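Cordeiro Intake Desk Kit

Case intake software and printed forms for immigration legal aid offices, asylum clinics and tenant or worker centers that see clients on a walk-in basis.

The kit is sold as a license for one office. It covers the front desk, the interview room and the follow-up calendar.

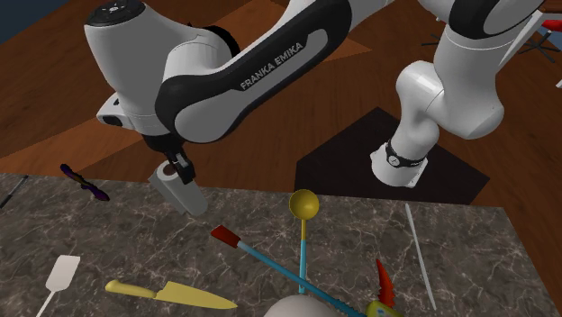
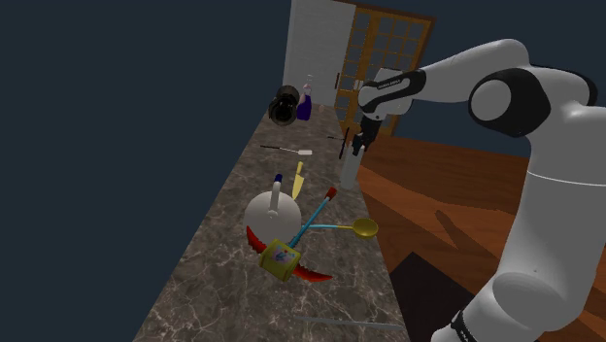
Robot arm at the marble counter, two renderings.

What it does

Cordeiro keeps one record per household. Family members who arrive at different times, or who are being held in different facilities, can be linked to the same record without typing the address and entry details again. Hearing dates, filing deadlines and check-in appointments go on a shared calendar. A change made at the front desk shows up for the caseworker the next time the record is opened.

Interview forms come in 16 languages. Each form prints with English on the facing page, so an interpreter and an attorney can work from the same sheet. Question numbers match across all languages.

Records are stored on a machine in your own office. No outside connection is needed for daily work. Backups go to an encrypted drive, which you supply.

What is in the box

Software license for one office, up to 70 staff and interpreter accounts
Printed intake forms, 600 sheets, in the languages you pick when ordering
Document folders with a checklist on the inside flap
Setup guide and desk reference card

Requirements

A desktop or laptop with 8 GB of memory. Any current web browser on the other machines in the office. A black and white printer is fine for the forms. Label printing works with the Nirkel add-on, sold separately.

Price

$670 per office, one-time. Updates to the forms are included for the first year. After that, form updates can be bought one set at a time, and the software keeps working if you don't buy them. Nonprofit offices with fewer than five staff should write before ordering.

Moving from another system

Spreadsheets and Prirton exports can be imported from the Admin menu. Scanned documents have to be attached by hand. Duplicate names are flagged for review and are never merged automatically, and alternate spellings can be saved on the same record.

Notes

The forms collect information only. They are not legal advice and do not replace agency filings. Check current filing fees and form editions before you submit anything.

The Portuguese and Spanish forms were revised in April by Zulmira Peixoto. Older sheets can still be used, but question 16 has new wording about prior addresses.

Orders and setup questions go to Henrique Magalhães at Saro, Legal Office Products. Please include your office name and the languages you need.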